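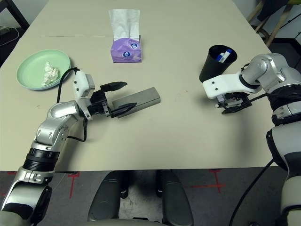 Marjorie Lambert
@marjorielambert · Friday, March 11, 2022

OK, gripper thread, as promised to the three of you who asked (hi Imke). I've spent the better part of two weeks going back and forth between the Vogler fingers and the Studell fingers on our two-arm setup, and I have opinions, and they may be longer than you wanted.

First the metal bar, which is what the left arm is working on in the photo. Brushed gray, flat on the table, set at a diagonal on purpose. A bar lying square to the gripper is a gift. Turn it and you find out very quickly how good your wrist angle is, and how much you've been getting away with!

The angular fingertips on there are the Studells. I came in expecting to like the Voglers better (softer pads, nicer to hold in your hand, lovely little box they come in) and on cardboard and cups I still do. But on the bar the pads squish a bit and the bar swivels when you lift. The Studells just hang on.

Where the Studells make me nervous is tissue. That's why there's a box of it at the back of the table and a wad on the green plate. Close too far and they pinch right through a single sheet. Finn Böttcher got a nice clean pull with the force limit way down, and then I spent an afternoon failing to repeat it, so take that for what it's worth.

A wad is so much easier than a fresh sheet, by the way. You can be pretty sloppy and still come up with something. If anybody shows you a gripper demo with crumpled tissue, ask them to do it with a flat one, and be nice about it, because I've given that demo myself.

Cables! I want to complain about cables. The one off the left wrist makes a big loop and goes right over the edge of the plate. With the arm in this pose it's fine. Swing the elbow out and you have a plate on the move. Rüdiger Böttcher wants to clip it down tight, I want slack for the wrist to turn, and we've been having this same friendly argument since December.

Controllers, since Zulema Huenchumán asked. We were on the Unarmont and moved to the Ircombe last month. The Ircombe is smoother at slow speeds, and slow is where I live, lining up two fingers on either side of a bar. The menus are awful. I have a sticky note for getting back to the home screen.

We've run 500 grasps on each set of fingers so far. On the bar the Studells missed so seldom that I went back and checked the log. The Voglers came in at 94 percent, which I'd have been thrilled with a year ago. The goal is 2,000 each before I say anything with a straight face.

Next up is the pen cup on the right side. Black, narrower at one end, little things sticking up out of it. I'd like the right arm to take one item out and leave the cup standing, and I'd like to try it with both sets of fingers before anyone makes me choose.

If you've used the Voglers on metal and had better luck than me, please tell me what pads you had on. I'll read everything, though probably Monday, my sister's visiting and I've been told no laptop.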